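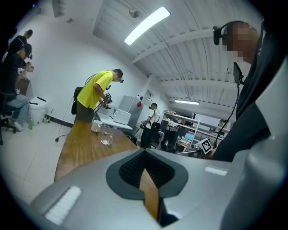

Gripper room tips - shared kitchen and bench

Kept by Ottó Fekete. Last gone over 09/01/2026. If you change a rule, change it on the wall copy too, not just here.

Mostly short stuff. For anybody working hand-held grippers and head cameras in a room that also has a fridge and a table people drink at. Read the cables part even if you skip the rest.

Before you pick anything up

Clear your stretch of table first. Then the gripper. Doing it the other way round means one hand full and the other one shoving cups, and that's how cups go over.

Look at the pads. Ridged foam holds crumbs, sugar, bread flour, you name it. Dry toothbrush, along the ridges and not across. No wet wipes on the foam, they leave it tacky and then it picks up lint for a week.

Hard shell can take a damp cloth. Wring it out. Keep away from seams and any strip or window set in the shell - dry cloth there.

Open and close it 13 times with nothing in it. Slow. If it catches, put it on the bad shelf with a note. Write what it did, "broken" is no use to Botond when he opens the thing up.

Head camera: strap snug, not tight. If it leaves a mark on your forehead after one round it was too tight. Hair out of the lens. Glasses people, put glasses on first, strap second, then look down and up again and see if anything slides.

Bags and cables

Bag across the body, strap short enough that the bag stays put when you bend over. You will bend over. Everybody does after the first half hour, then it swings round and hits the table leg.

Cable from bag to gripper goes behind the elbow. One loose loop, held with a cloth tie. Not a zip tie!! Norbert had to cut one off with kitchen scissors and nicked the jacket of the cable, so that one is in the bin now.

Floor cables. Along the wall if they reach. If they have to cross, one crossing only, flat, taped both sides, and nowhere near the fridge door. Cloth tape, the kind that comes off tile clean. The Geraghty stuff we tried left gum all over and took vinegar and a plastic scraper to shift.

Walk the cable before each session. Takes no time.

Office chairs do not roll over cables. Lift it or go round. Same if you're only sitting down to check footage on a handheld.

Drinks

Most of the arguments are about this so here is the rule as agreed with Kálmán Takács in February and not changed since:

Drinks you are using in the task are props. Props go on the table. Drinks you are drinking are not props and go on the side counter, past the sink.

A prop cup gets a finger's depth of water at most. Plain water. No coffee, no juice, nothing with sugar. Sugar water on foam pads is the worst, see above.

Glass is fine as a prop if it has no chips. Run a dry cloth round the rim, if the cloth snags the glass is out. Thick jars are better than drinking glasses, they sit lower and don't tip when the pad brushes them.

Mugs - handle toward the person who picks it up. Sounds fussy. Saves a lot of bumped knuckles.

Bottles on the floor against the wall, never in the walkway. Cap on.

Anything spilled, stop. Gripper down first, on a dry spot, pads up. Then towel. Then say it out loud so the person behind you doesn't step in it.

And never drink out of a prop. They get washed but they also get squeezed by foam that's been on the floor. Prop cups have a dot of blue nail polish on the bottom. Check the botom.

Fridge

The fridge is for food. It's also used for open-the-door practice so these apply:

- Lunches on the top shelf, lidded, name on.
- Practice items on the middle shelf only.
- Nothing in the door during practice. Jars walk off the door shelf when it gets pulled hard.
- Pull on the handle. Don't hook the seal with the pad, seals tear and a new one costs more then you'd think.
- Door open for one go, then shut. If you want to talk about it, shut it and then talk.

Wipe the handle at the end of the day. Warm water, drop of dish soap, dry it.

Sharing the table

One person per task area. Two people can work the same table if they are not reaching into each other's area, and the gap between is 2 full arm's lengths. Measure with actual arms.

Say "behind you" when you're behind someone. With a head camera on people don't turn their head as much, and they step back without looking. Béla Bárány got an elbow in the ribs this way and he's the one who asked for this line.

No reaching over somebody's gripper to get at something. Ask them to pass it or wait.

Watchers stand back from the table. Seated is good. If you're not recording you're watching, so that's you.

Hands out of the jaws. Even hand-driven ones. They pinch the web of the thumb and it hurts for days.

Marker cards

The black and white square ones. They have to stay flat, clean and facing the way they were set.

Don't touch the printed side. Don't laminate them at the copy shop either, the shine off the ceiling lights wrecks them. Matte print on stiff card.

If one gets bumped, don't just straighten it by eye and carry on. Stop, tell whoever is running the session, reset. A card that's nearly right is a wasted session and you won't find out till later.

Grease spot = new card. Spares are in the flat drawer under a sheet of baking paper, we keep 50.

Light

All the ceiling lights on or all off, no half. A tube that flickers gets swapped before the next session, not after.

Shiny tabletops glare. Ours is wood, and a wipe with a barely damp cloth is plenty. We tried Flanance polish once. Looked lovely. Too slippery, cups slid off under the pads, took two rounds of soap to get it back.

People's faces

Anyone in the room can end up in the footage. So - tell people when they come in. There's a sign for the door, turn it round when you start, turn it back when you stop. If somebody doesn't want to be recorded they don't have to say why, you stop while they're in there. Faces get blurred before anything leaves the building. Every time, including yours.

Phones face down. Letters, bank cards, badges, all that stays off the table.

Shelves

Heavy stuff low. Monitors low-ish, with their cord tied up behind and not hanging over the shelf below. Chargers on metal shelving need a mat underneath, a cork trivet does fine.

No food on the equipment shelves. No equipment on the food counter. Pliltthorpe lets people mix the two and I've seen the inside of their keyboards.

Batteries come off charge when they're full, not overnight. Warm battery, leave it out on the tile until it's cool. Puffy battery, don't charge it, don't poke it, metal box outside the back door and phone Norbert.

End of day

Pads brushed. Shells wiped. Cameras in their own case, lens caps on. Straps hung up to dry, they get sweaty.

Cables coiled over-under, loose. Never round the gripper body, it bends the cable at the plug end.

Prop cups washed and upside down on the rack. Table wiped, dry cloth after.

Trash out if there was food in it.

Write the count in the book. The cable set gets retired at 100 sessions no matter how good it looks. Zanley told us that's early. Fine, it's early.

Still to sort out: where the second set of straps lives, and who took the good toothbrush.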